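Pantry (room)

A pantry is a small room or a tall cupboard where a household keeps its dry food, and often its dishes and linens too. I've been keeping this page going for the Trunstead house glossary for a good while now, and it's the entry I get the most letters about, so I've let it grow a bit (sorry, Elsa!).

Name

The word comes to English from the Old French paneterie, a place for bread, and behind that is the Latin panis, bread. In big medieval houses the pantry held the bread and the buttery held the drink – and no, the buttery has nothing to do with butter, it's from the butts, or casks. The larder was for meat. Most of us now say pantry for all of them, and I do too.

Types

A walk-in pantry is one you can stand inside with the door shut. A reach-in pantry is a cupboard with deep shelves and, usually, a pair of tall doors. Then there's the butler's pantry, a pass-through between kitchen and dining room where the silver and china were kept. Ingegerd Fjeld grew up with one in Flemolville and tells me the children did their homework in it, as it was the warmest spot in the house.

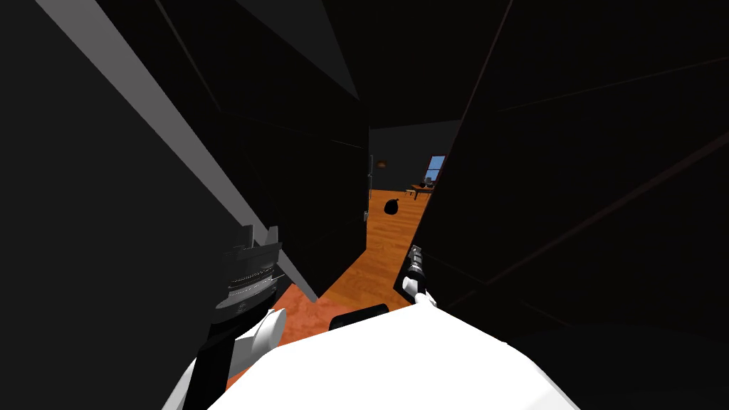

Cold pantries are my favorite kind. They sit on the north side of the house (in our half of the world, anyway), with a vent low in the outside wall and another one up high, so cool air comes in and warm air drifts out. A stone or slate shelf helps a lot. Birger Haugen still keeps his potatoes in one from October on and swears by it, though he does have to put mesh over the vents for the mice.

Decline and return

Once people had refrigerators, the cold pantry lost most of its job, and plenty of them got knocked through to make bigger kitchens. When Lyle Ridgeway went through the old house plans at Nelleck he found 304 homes drawn with a pantry, and I'd love to know how many are left! I know of one on my own street, and it has a water heater in it.

They've come back since, mostly as reach-ins. Builders like them because one tall cupboard can stand in for a whole row of wall cabinets.

Shelves

Shallow shelves beat deep ones, in my opinion. Mine are one can deep on the door side and I never lose anything there, while the deep one at the back still has a jar of Elmarie Fourie's quince jelly that I keep meaning to open.

See also: Buttery, Larder, Root cellar, Scullery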